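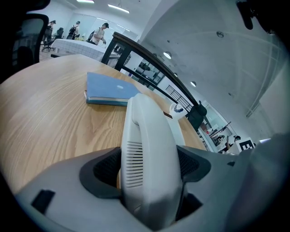

From: Brynhildur Overgaard
To: the shared-rooms list
Date: 2023-03-15
Subject: Re: Upstairs tables, and what gets left on them

Dear all,

Thank you, Fikre, for starting this off, and apologies for taking so long over an answer. I wanted to go up and spend a proper while at one of the tables before I said anything, and then of course I got talking.

Fikre wrote:
> I'd like us to settle the upstairs tables before the August
> programme is printed. At the moment people come up from the
> stairs with a notebook and a drink, put them down on the first
> table they see, and that table is then "taken" for the rest of
> the morning whether anyone is sitting there or not. I went up
> twice last week and could not find a place to write a postcard.
>
> Could we (a) agree how long a thing may sit on a table by
> itself, (b) decide whether the big table with the cloth is for
> groups only, and (c) do something about bags on the railing? I
> nearly pulled one down with my sleeve.
>
> Also the wooden table wants oiling. I don't mind doing it if
> somebody will tell me what with.
>
> Fikre

I'll go through these in a muddled order, if you'll forgive me, beginning with the oiling as it's the easiest. The wooden table by the railing has such a lovely strong grain and I'd hate to see it go grey and thirsty. I did the one in my own kitchen with plain hard wax oil, 2 thin coats with a night between them, rubbed in with an old pillowcase and wiped off again before it could go sticky. A 500 ml tin will be far more than we need, so please don't let anyone talk you into the large one. Do the underside too if your knees allow it. Mine took some persuading! And do lay the cloths out flat outdoors to dry afterwards, please, and not in a heap in the cupboard, as oily rags can heat up and catch fire.

Now, notebooks. I am a great leaver of notebooks myself, so you must take this as coming from one of the guilty. I think a closed notebook on a table says "back in a minute" to the person who left it and "go away" to everyone else, and neither of them is being rude. What I'd suggest is half an hour. After that, anyone may move the things gently to one end and sit down. Not to another table, and certainly not to a windowsill, where Terel's sketches once spent a fortnight before we found them – just along to the end, together, so that the owner comes back and finds everything in one go. If people would put a name inside the cover it would save a good deal of opening and peering. Half the plain blue ones in the world look alike to me.

Small things are the real trouble, I find. Rolls of tape, cups, pen lids, all the odds and ends that get pushed to the far edge of the table to make room and are then forgotten. I've a shallow tin with a lid that used to hold shortbread, and I'm happy to bring it in for these. Cups go back downstairs with whoever drank from them. I shall say no more about cups, having said quite enough in the past.

As for the big table with the white squared cloth, I'd rather we didn't keep it for groups only. It is the natural place for spreading things out and for people to stand and lean over the same sheet of paper, and I'd like groups to have first call on it, but on a quiet day it seems a pity for one person to be shooed off. Could we say that a group of 3 or more may ask for it, and that anyone on their own gives way cheerfully? The black chairs may be borrowed from it so long as they're wheeled or carried back. I found one facing the wall the other evening, looking very sorry for itself.

Then the railing. Yes, Fikre, I agree with you entirely. It has a nice dark handrail and it's exactly the height at which one wants to sling a bag or a jacket, and I've done it, but it's meant for hands. Isel has offered a row of hooks for the wall if we can agree where, and I'd vote for somewhere you can see from the tables, as people won't leave a bag where they can't keep an eye on it. Rucksacks can go under the table, well tucked in.

If nobody minds terribly, I'll write the half-hour rule on a card and stand it up there for a while, and we can see how we get on. Ilau, would you still have any of that thick cream card left over from the spring labels? One sheet would do.

With very best wishes to you all,
Brynhildur

P.S. Fikre, come up with your postcard any morning. I'll budge up.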